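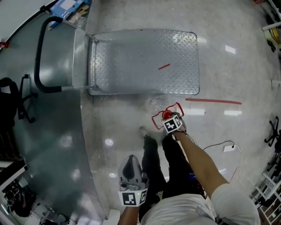
Reading the Inventory Line

The income statement gets most of the attention when a small industrial company reports. Sales are compared with the estimate, the margin is compared with last year, and the stock moves before the balance sheet has been opened. Inventory sits a few pages further back, usually as a single figure with a footnote. For companies that make or distribute physical goods, that figure often carries information about the next two or three quarters that the income statement does not yet show.

The mechanics are simple. When a company buys or makes goods, the cost goes onto the balance sheet as an asset. It stays there until the goods are sold, at which point it moves to the income statement as cost of goods sold. A company that buys more than it sells reports no extra expense. Its profit can look perfectly healthy while its cash runs down. If the goods later have to be sold at a lower price, or written off, the expense arrives all at once.

The usual measure is days of inventory: inventory divided by cost of goods sold for the period, multiplied by the days in the period. Many data services use year-end inventory and full-year costs. This hides a good deal. A distributor that builds stock in spring and clears it by December will look lean every year-end, whatever happened in between. Quarterly figures are better, and the comparison should be with the same quarter of the previous year.

What the screen found

Youssra Kamel runs the small-company research desk at Montes, an investment adviser with a long interest in balance sheet signals. In May her team finished a study of how changes in inventory relate to later changes in gross margin. They began with 1,231 listed manufacturers and distributors. Most were dropped. Some reported only twice a year, some had made acquisitions large enough to distort the comparison, and a large group gave a single inventory total with no breakdown at all.

That left 400 companies with usable quarterly data and a split between raw materials, work in progress and finished goods. The team sorted them by the gap between growth in finished goods and growth in sales, and cut the list in half. The 200 companies where finished goods had grown faster relative to sales went into one group and the rest into the other. Gross margin was then tracked over the following 4 quarters.

The first group did worse, which was expected. The more useful result was where the difference came from. Total inventory growth, taken alone, was a weak guide. Nearly all of the predictive value came from finished goods. Growth in raw materials pointed slightly the other way: companies that had added raw materials faster than sales tended to report firmer margins later.

"If a plant manager is ordering steel, he generally has an order book in front of him," Kamel says. "If finished product is piling up, somebody's forecast was wrong. Those two things are added together on the balance sheet and most screens never take them apart."

She is careful about the size of the effect. The groups overlap heavily, and a large number of companies in the weaker group went on to have a good year. The study covers a single stretch of the business cycle, and one in which input prices mostly rose. Montes uses the result to decide which footnotes to read first. It does not trade on the ranking alone.

Two distributors

Vakodberg and Planska show how the same headline can mean different things. Both distribute bearings, fasteners and small power transmission parts to factories and repair shops. Both are small enough to be followed by only a handful of analysts. Over the past year both reported inventory growing well ahead of sales, and both stocks fell after the spring results.

Vakodberg's increase was almost entirely in fast-moving lines. The company had opened a second regional warehouse and had to stock it before it could ship from it. Its report gave inventory by location, which allows a reader to strip out the new site. On that basis, stock at the existing warehouses rose in line with sales. The allowance for obsolete goods was unchanged as a share of the total. Payables rose along with inventory, so suppliers were carrying part of the cost.

Planska's report was less helpful. It gave one total and one sentence, which said that inventory had been raised to support service levels. The cash flow statement filled in some of the gaps. Payables had fallen while inventory rose, meaning Planska was paying for goods faster than it was selling them. There are innocent reasons for this, such as taking an early-payment discount. A supplier tightening its terms would produce the same numbers.

The next clue was in a different company's filing. Biltis makes housings and couplings and sells a large part of its output through distributors. In its own quarterly report, Biltis noted that it had offered volume rebates ahead of a list price increase and that several distributors had bought early. Planska is a named customer in the Biltis annual report. It is reasonable to suppose that some of Planska's extra stock came from that offer.

Whether buying early was a good decision depends on things that are not yet known. If the price increase holds, Planska owns goods at the old cost and will report a better margin as it sells them. If end demand softens and the increase is rolled back, the company will be sitting on stock it could have bought later at the same price, and it will have paid for storage in the meantime. The inventory line records that the bet was made. It gives no view on how the bet will come out.

Accounting choices that move the number

Any comparison between companies has to deal with method. Under first-in, first-out, the oldest costs reach the income statement first and the balance sheet holds the newest. Under last-in, first-out, the order is reversed, and the balance sheet can hold costs that are many years old. When prices are rising, a last-in, first-out company will show lower inventory and lower profit than an otherwise identical company on the other method. Companies using it in the United States generally disclose a reserve that allows the figure to be restated. The adjustment takes a few minutes and should be made before any ratio is calculated.

Overhead is a less visible problem. A manufacturer includes a share of fixed factory cost in the value of each unit it produces. If it produces more units than it sells, some of that fixed cost is parked in inventory and kept out of the current period's expenses. Gross margin goes up in the quarter the plant is overrunning. It goes down when production is cut to bring stock back into line. Accounting rules limit this by tying the overhead rate to normal capacity, but normal capacity is a judgment, and the range of acceptable judgments is wide.

For this reason a rising gross margin together with rising finished goods deserves a second look. The two are sometimes the same event.

Write-downs need similar care. A company that writes inventory down takes the expense now, and any later sale of those goods carries little or no cost. A large write-down can therefore flatter the margin for several quarters afterward. The footnote should show the opening allowance, the additions, the amounts used and the closing balance. If the allowance falls sharply and there is no matching disposal of goods, part of the reported margin has come out of the reserve.

Working through a filing

A reader with one evening and a set of filings can cover most of this. The order below is the one the Montes desk follows, with small changes for the type of company.

Start with the accounting policy note and confirm the method. Restate if necessary. Then find the split between raw materials, work in progress and finished goods, and set each against the same quarter a year earlier. Compare finished goods with sales, and raw materials with the order backlog if one is given.

Next, look at payables. Inventory growth financed by suppliers is less of a strain than inventory growth financed by a bank line. A company that has drawn on its credit line to fund stock will usually say so in the liquidity section, and that section will also describe any borrowing base. Where the lender advances funds against eligible inventory, slow-moving goods may stop counting toward the limit just when the company needs the room.

After that, read the filings of the main suppliers and customers. This is the step most often skipped, and it takes the longest. Rebates, pre-buying, shortened terms and product changeovers tend to be described more plainly by the party on the other side of the sale.

Last, check the allowance. Kamel's team keeps a running table of it for every company they follow, going back as far as the filings allow.

Limits

None of this works well for companies with long production cycles, where work in progress follows contract milestones, or for those that build heavily for one season. Software and service companies fall outside it entirely. Retailers need separate treatment, as store openings change the base every quarter. Consignment stock is a further difficulty – goods held at a customer's site may remain on the supplier's books, and the disclosure is often thin.

Planska reports its next quarter in August. The items to look for are the change in payables, any mention of supplier rebates, and whether the company has begun to split its inventory by category. Vakodberg has said its new warehouse will be fully stocked by then, so any further growth ahead of sales would need a different explanation.

Published 2019-07-20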